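Subject: Re: [homecrafts] sorting out a muddle of odd wires
From: Guilan Hao
Date: 20 April 2025

Lucero Zapata wrote:
> I've inherited a great knot of thin craft wire in all
> colours and don't know where to begin. Cut it, or be patient?

Dear Lucero,

Be patient! I lost most of January to a knot like yours, and I'm glad I kept the scissors in the drawer.
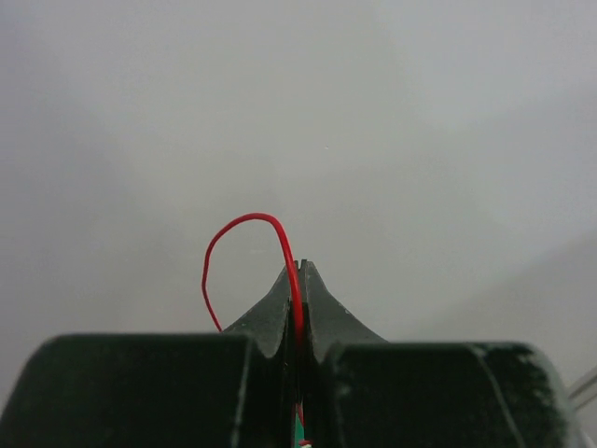

Red is the colour I always begin with, as it's the one I use most for tying up seedlings and parcels. Find a loose end first and take one strand at a time - a thin red one bent over into a hook like this is easy enough to manage on its own, kinks and all.

After that it's mostly a matter of having somewhere to put each piece.
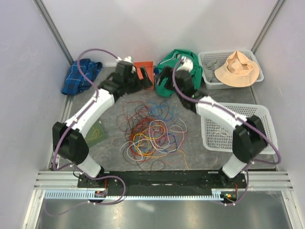
Room to spread out matters more than any gadget, and I've bought a few of those from Rengifo over the years. Keep the pile in the middle, all its reds and blues and yellows together, and let the gloves and hats live in a basket at the back, as the white mesh one does. Cloths can go to the sides until you've a moment to fold them.

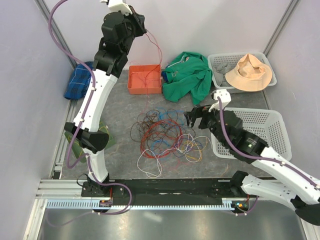

Is it worth keeping the short bits? I keep anything over 6 cm and let the rest go, or I'd have no cupboard left.

Do write and tell us how you get on.

Warmest wishes,
Guilan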